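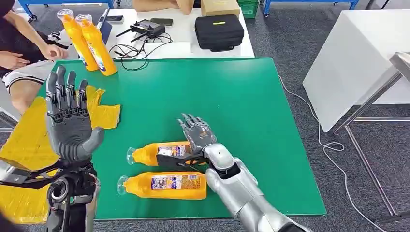
Bottle station, green mat: two lying, two standing.

Progress report to the Lykkegaard fund
Hudow sorting and packing room, Druderley site
Prepared by Ívar Briem, 9/19/23

Summary

The fund asked for a plain account of whether the new bottle station is worth keeping. My answer at this stage is that I don't know, and I would be wary of anyone who says they do. The station has handled 1,271 bottles since it was set up. It has also taken up floor space, table space and a good deal of staff patience. The original proposal promised that it would pay for itself in saved time by the end of September. I don't see how it can.

What the work is

Bottles come into the room in mixed lots. They have to be stood up, checked for a readable label and a closed cap, and packed into crates by type. Until this grant, that was done wherever there was a free corner. The proposal argued that a fixed place to work, with a mat and a set order of steps, would cut down on dropped bottles and missed labels.

The mat does help. Bottles don't skate around on it the way they do on the bare table, and a bottle lying on its side mostly stays where it was put. I had doubts about the size we bought and I was wrong about that. A smaller one would have filled up too fast.

The set order of steps has done less well. The written version has bottles arriving at one side of the mat, being stood upright, and waiting in a row until there are enough to pack. In practice people stand up whichever ones are nearest and leave the rest lying down until later. I have stopped correcting this. The finished crates look the same either way.

Numbers

Of the 1,271 bottles handled, 174 had to be gone over a second time, nearly all for labels that had been passed as readable and weren't. The proposal described this kind of error as "close to eliminated" under the new setup. It has not been close to eliminated. I can't even say it has gone down, as the old way of working left no record to compare against. I raised that problem before the money was approved, and I raise it again here so that it is not forgotten when the final report is written.

Breakage has been low. We lost 2 bottles over the whole period, both to falls from the table. That is a good figure and I'm happy to report it, though bottles that are mostly plastic don't break easily in the first place. I would not build a case for renewal on it.

Packing sessions came to 19. The plan called for more, but the Clalterard delivery was late and we had nothing to pack until it arrived. I don't count that against the station.

The room

The table is the weak point. It was meant to be kept clear apart from the mat and whatever was being packed. It never is. Cables, cases, phones and boxes end up on the same surface, and every session begins with somebody pushing things back to make room. A second table was in the first draft of the budget and was taken out to bring the total down. I thought that was a mistake then and I still think so. The price of a plain folding table is small next to what has been spent on training sheets that few people read.

The crates are fine. They stack well and they can be lifted full by one person.

Labels are a separate matter. Several types of bottle come in the same color with labels that look much alike from any distance, and checking them means picking each one up and turning it. No layout of the mat will change that. If the fund wants fewer labeling errors, the fix lies with the supplier. I have written to Clalterard asking for a larger product name on the front and have had a polite reply that commits them to nothing.

Spending

Spending is inside the approved amount. The line for training materials is used up. The line for furniture was not touched after the second table was dropped, and I would like permission to move what is left of the small equipment line into it.

What I am asking for

First, approval to buy the second table before the next delivery.

Second, a change to the target in the agreement. "Pays for itself in saved time" can't be tested with the records we have. I suggest we agree on a share of bottles that need a second check, and measure that over the next period, with the same people doing the checking.

Third, no decision on extending the station to the Druderley annex until those figures are in. There is some enthusiasm for going ahead now – I understand it, the mat looks tidy and visitors like it – but a tidy mat is a thin reason to pay for another one.

I will send the session sheets separately. Two of them are missing their end times, and I have left those blank.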